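## 4. Setting up your first roller line

You've got the Drondum layout planner installed and your floor plan loaded, so now comes the fun part! By the end of this section you'll have a working gravity line in your plan, with the right roller spacing and a slope that keeps cartons moving at a sensible pace.

**Before you start**

- Measure your shortest carton along its direction of travel. Write it down in millimeters.
- Weigh your heaviest carton, packed the way it ships.
- Save a copy of your floor plan under a new name. The planner autosaves, and it's very good at saving things you wish it hadn't.

### 4.1 Place the line

1. Open **Build > Conveyors > Gravity** and pick the straight roller section.
2. Click once where the cartons will enter, then again where they'll leave. The line snaps to the floor grid.
3. Set **Width** to 500 mm. You can change it later, but every guide rail you've added will reset when you do.
4. Set **Infeed height** and press Enter. Leave **Outfeed height** alone for now - the slope tool fills it in at step 4.3.

A line doesn't have to follow the walls. Hold Shift while you drag the exit point and you can lay it at any angle across the floor, which is a great trick for older buildings where the columns never seem to stand where you want them.

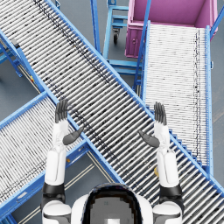

*Main gravity line laid out on the diagonal, 3D view.*

### 4.2 Set the roller spacing

Every carton needs at least three rollers under it at all times. Fewer than that and it will tip, catch or swing sideways.

1. Select the line and open the **Rollers** tab.
2. Type your shortest carton length into **Min. load length**.
3. Click **Suggest**. The planner offers the widest safe spacing.
4. Accept it, or type a smaller number. With a spacing of 100 mm, your shortest carton should be no less than 300 mm long.

> **Note:** Soft-bottomed loads such as bags and padded mailers sag between rollers. Put them in a tote, and use the tote's length in step 2.

If you use the Sterkmont parts library, the suggested spacing will jump to the nearest hole in the side frame. Don't fight it! The holes are fixed, and the parts list will only come out right if you go with them.

### 4.3 Set the slope

1. Click **Slope > Auto** and enter the weight of your heaviest carton.
2. Check the new outfeed height against the table or dock it feeds.
3. Press **Run test load** and watch a carton travel the full length.
4. If it stalls, raise the infeed a little and run it again. If it races, lower the infeed or add a brake roller near the end.

I love this step. A small change at one end makes a big difference at the other, and it's so much nicer to find that out on a screen.

> **Caution:** The test load assumes clean, free-turning rollers and a flat carton base. Always try real cartons on the finished line, lightest and heaviest, before anyone works beside it. Keep hands away from the end stop while cartons are moving.

### 4.4 Check and save

1. Run **Tools > Check layout**. Fix anything marked in red.
2. Yellow marks are advice. Message 88 ("outfeed below bench") is the one you'll meet most often, and message 362 means two side frames overlap.
3. Choose **File > Save as version** and give it a name you'll recognize in October.

Curves and merges are covered in section 5. Leave a clear stretch of straight line before either one - your cartons need room to settle before they turn.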